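Project diary, Drullon bimanual cell. November, morning session.

The session opened at 10 with the Ikis planner restored to the revised collision model. The previous build treated each arm as an obstacle with a fixed margin, and the planner consequently refused any goal that brought both grippers over the same small object. The margin is now computed per link. Planning requests over the key bundle were accepted on the first submission, and the logged queue held 2462 waypoints when the controller was enabled.
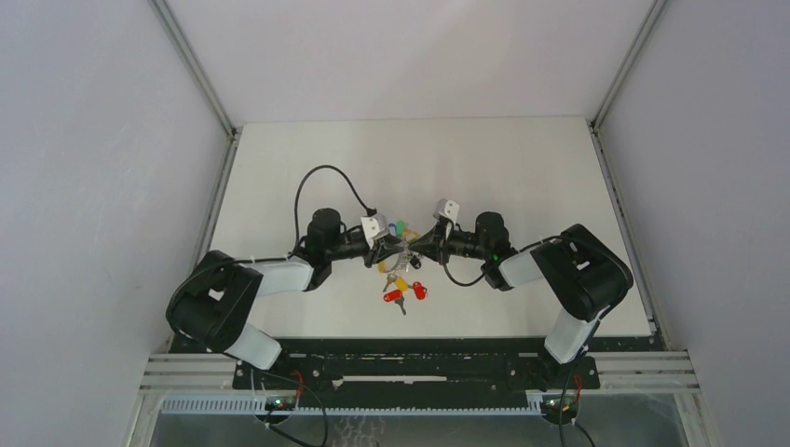
Gregor Halliday wrote in the shared log that the per-link margin should not be regarded as settled, as the wrist cables are absent from the collision model and any clearance reported near them is therefore optimistic. He asked that the Parisi simulator be given a cable envelope before the speed limit is raised. The point is accepted and has been entered against the next release.

Perception remains the weaker portion of the stack. The segmentation module labels the coloured tags dependably, but it merges the metal parts into a single region, and the grasp proposals centre on that region when a tag would serve better. A colour prior was added shortly before noon. Proposals falling on a tag rose to 62 per cent of those logged, which is adequate for the present stage and below the figure required by the Pulledard test plan.

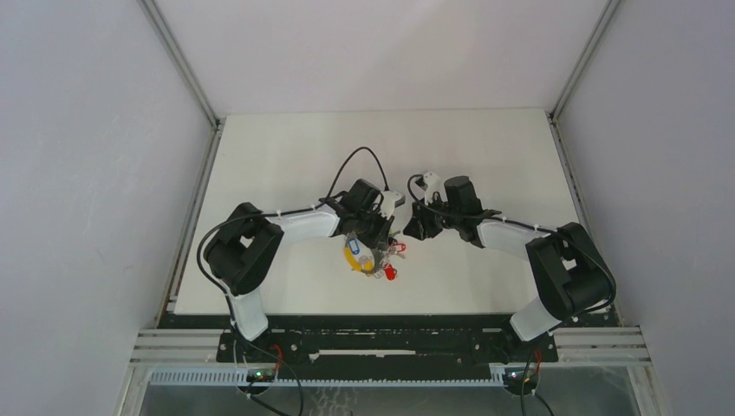
The afternoon was given to timing. The left and right controllers publish joint states on separate clocks, and the offset between them had been corrected only at start-up. A correction is now applied continuously, with a warning raised when the offset exceeds 2 milliseconds. The replay tool was amended to read the corrected stamps; older recordings will need to be converted, and the script for this is in the tooling branch, without documentation as yet.

Outstanding: cable envelope in Parisi, conversion of older recordings, review of the colour prior under dimmer lighting. The build has been tagged and the speed limit left unchanged.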